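Filed under: Course Notes > Food Writing & Local Eating
17 comments | 6 shares

Session 2: Writing up a market town lunch

Right, for those of you who missed last week (and the two who came in at the tea break, I saw you), we're still on short local food guides. Last time it was opening lines. Today it's the middle bit, where most people's drafts go soggy.

I'm using Tudcombe again as our practice town, partly because I know it well and partly because it's the right size. You can walk from the station to the river in one go and pass everywhere worth eating on the way. Anomham would do too, but it has a one-way system that makes directions a misery to write.

Start with the order. I always go in the order a hungry person would walk. When I wrote my first Tudcombe piece back in May I put the places in order of how much I liked them, and the poor reader was sent up and down the hill like a yo-yo! Bianca Mihăilă, who was editing me then, drew the route on my printout in green biro and it looked like a plate of noodles. I've kept it.

Next, one dish per place. Pick the thing you'd order again and say what it costs, what it comes with and whether you can eat it standing up. At Zolora I'd write about the cheese and leek pasty and leave out the soups, even though the soups are lovely. At Pop it has to be the flatbread with pickled carrot (ask for extra, they don't mind). If a place has two dishes you can't choose between, go back and have lunch again. I've never had anyone complain about that bit of homework.

Watch your adjectives as well. I went through the 324 reviews you all handed in over the autumn and I'm banning "delicious", "to die for" and anything being "washed down". Tell me it was salty, or that the crust shattered all over your coat.

Practical details go last in each entry: nearest bus stop, closing day, cash or card, somewhere to sit. Ring up and check. Websites lie, and so do the little signs on doors.

For next time, please write an entry of six sentences on a place within walking distance of your own front door. Bring two printed copies, one for me to scribble on and one to swap with your neighbour. We'll read a few aloud, so have a go at yours in the kitchen first, and cut anything you trip over.

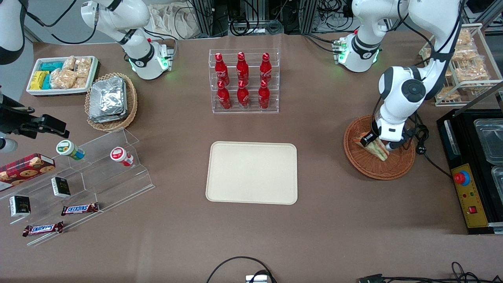 If you're stuck for somewhere, do the station kiosk or the bakery you always walk past. It doesn't have to be fancy, and I'd quite like to read about a decent cup of tea for once.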